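## Packing room: what changes with the two-arm cells

Lavo starts its move to robot-assisted sorting in March, and most of the questions we get are from the packing room. Evie Holroyd, who runs the late shift there, asked for a plain write-up, so we put one together.

The work the cells are learning is the part of returns that people like least: mixed goods, odd shapes, baskets and plastic bags in one heap. The practice table has play fruit, a bag and a soft doll on it, with one arm on each side.
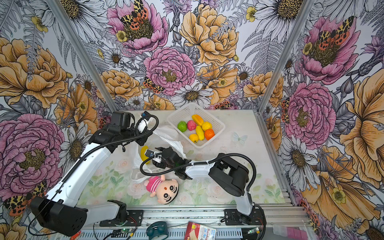

**Will anyone lose hours over this?**

Contracted hours stay as they are through the first stage, and any later change has to go through the usual notice period.

What does change is the job itself. Three people per shift will move from hand sorting to tending the cells. Tending means loading, clearing stuck items, and deciding what to do with anything the arms leave behind. The pay grade for tending is one step up from sorting, and it starts on the first day of training, which takes 21 hours in total.

Hand sorting continues at the Didico and Satti benches. Last month those two benches handled 702 returns between them, and 422 of those had some kind of loose bag or wrap in the order. Plastic is the slow part for people too - it folds, it clings, and it hides things. It gets its own practice runs, with a basket on the table and a gripper working on the sheet.

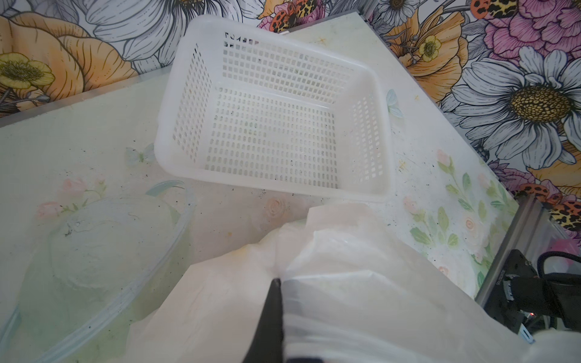
## Signing up for training

Put your name on the list by the Itach lockers or tell your shift lead. Late shift goes first, then mornings. You don't need any computer background. Bring your safety shoes and leave rings and bracelets in your locker.

If you'd prefer to stay on hand sorting, tell Evie before the list closes and she'll keep you on your current bench for the first stage.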